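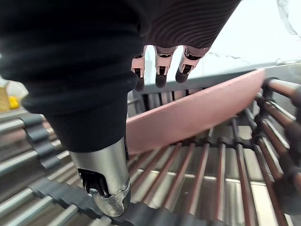
Wondov hand, plate transfer, January, 2:30 pm

Trying to reproduce the result in the Plerkstead write-up: wrist view alone is supposed to beat wrist plus head on the sink rack. I don't buy it yet. Their 833 demos all came from one kitchen, and I can't find a word on how they split train from test.

My first complaint is with the wrist data. A lot of our 4,000 clips are spent on floor and the robot's own leg.

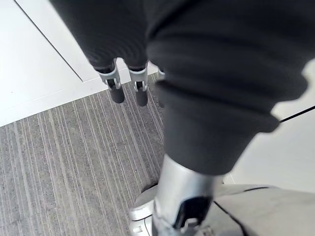
If the policy can read body pose off the carpet, then "wrist only" is getting free information that has nothing to do with plates. Sedgwick's crop test would catch that. Mask the lower half, retrain, see if the gap survives.

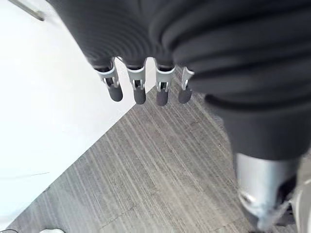

Wrist view, fingers down over the carpet.

Same worry about the sleeve. It fills much of the view and the folds could give away the wrist angle – cheap cue, won't carry over to a bare arm.
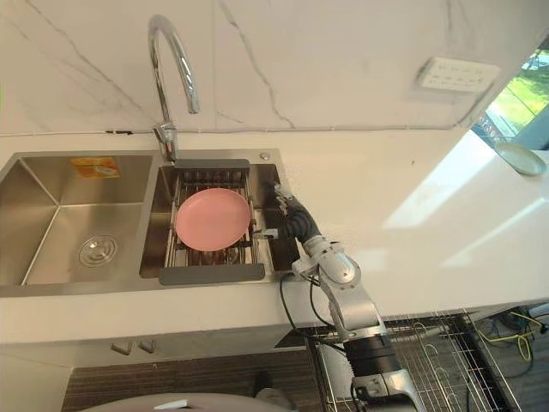 Head view stays in as the baseline, same network, same 30 starts per condition. Vistden scoring sheet, with a dropped plate marked as a fail even if it lands on the rack. Not reporting a number until both seeds are in.

To do: masked run, bare-sleeve run, ask Plerkstead for the split.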